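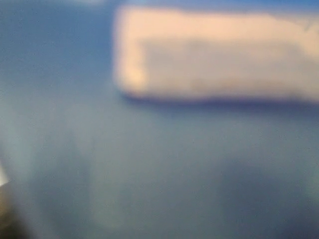

Pale piece on a blue surface, Conbridge

We use cookies to measure traffic on this site. Accept / Manage settings

Foam Prop Finisher, Live-Action Game Equipment
Odance Workshop, Conbridge. Full time, day shift.

Odance makes foam shields, staffs and armor parts for live-action role-playing groups and game retailers. The finisher takes shaped parts from the cutting room through sealing, coating, painting and final inspection.

Duties
– Seal and coat closed-cell foam to the written schedule for each product.
– Apply base color, weathering and clear coat by brush and spray.
– Check flex, edge softness and core seating before release. Rejected parts are logged and returned to cutting.
– Keep batch records for the Platholm shield line, currently 943 units on order.

Requirements
– At least 18 years of age.
– Experience with spray equipment and water-based coatings.
– Able to wear a fitted respirator for part of each shift.
– Able to read a dimensioned drawing.

Experience with costume or stage props is useful but not required. Training on the Jin coating system is given on site and takes seven working days.

Hours are 7 a.m. to 3:30 p.m., with one Saturday shift a month – paid at the overtime rate. Pay depends on experience and is stated in the offer letter.

To apply, send a work history and up to seven photos of finished pieces to the workshop office. State the materials and coatings used on each. Applications close at the end of March. Selected applicants complete a paid bench test on a sample part.

Shares: 12 | Comments: 0

© Odance Workshop | Contact | Back to top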